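Module 7: Managing Shared Workspaces
Handout 2 - Storage, Circulation and Housekeeping
Module leader: Aicha Badawi
Seminar tutor: Fadwa Naciri
Revised 22/06/2018

Purpose of this handout

This handout supports the second lecture and should be read before the seminar. It covers how shared rooms are divided, how people move through them, and how equipment is stored between periods of use. Fire safety law is dealt with separately in Handout 3 and is mentioned only in passing.

1. Terms used in the lecture

Primary space is the floor area in which the main activity of the room takes place. Support space is the area given over to storage, charging, printing and waste. Circulation space is whatever must be kept free so that people can reach the other two. Students often treat circulation as the space left over once the furniture has been placed. In a well-planned room it is drawn first.

A room is described as shared when two or more groups use it under separate management. The Kettani building, used as the main case in this module, has a total floor area of 1,009 square metres, of which 375 are shared in this sense.

2. The problem of mixed use

Rooms planned for desk work are frequently given over in part to practical work. The furniture stays the same but the demands on it change. Surfaces are needed for tools as well as papers, power is wanted in the middle of the room, and items too awkward for a cupboard are left where they were last used. Tenants seldom report this as a change of use, and the room plan held by the building manager soon ceases to be accurate.

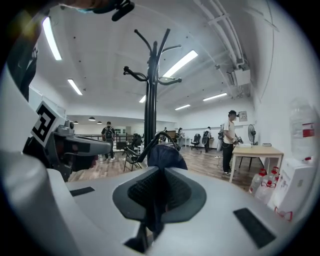
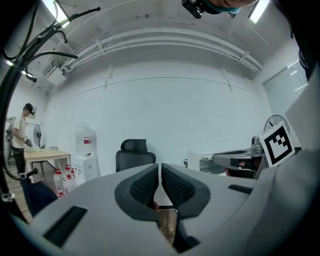
The building manager should therefore walk through each shared room once a term and compare it with the plan. Differences are recorded on the plan itself, dated and initialled. The purpose of the visit is to correct the record, and it should not be combined with an inspection of the tenants' conduct.

3. Allocating storage

Three methods were compared in the lecture.

Fixed allocation gives each group a named cupboard or bay. It is simple to run, but empty bays cannot be used by others.

Pooled allocation places all storage under one booking system. The Pena study found that this made better use of space but led to more disputes over lost items.

Mixed allocation gives each group a small fixed bay and allows the remainder to be booked. Kettani adopted this method in June, using the Closto labelling scheme. Students should note that the scheme depends on labels being removed when a booking ends.

4. Cables and power

Trailing cables remain the most common fault recorded in room surveys. Where power is needed away from the walls, supply from overhead or through floor boxes is preferred. Extension leads are acceptable for short periods only - a lead in daily use is evidence that the room needs another socket.

5. Preparation for the seminar

Read the Brarura case in the module reader. Draw a plan of a shared room known to you, marking primary, support and circulation space. Bring two copies, one of which will be kept by Fadwa Naciri for marking.

Plans need not be to scale, but door swings must be shown.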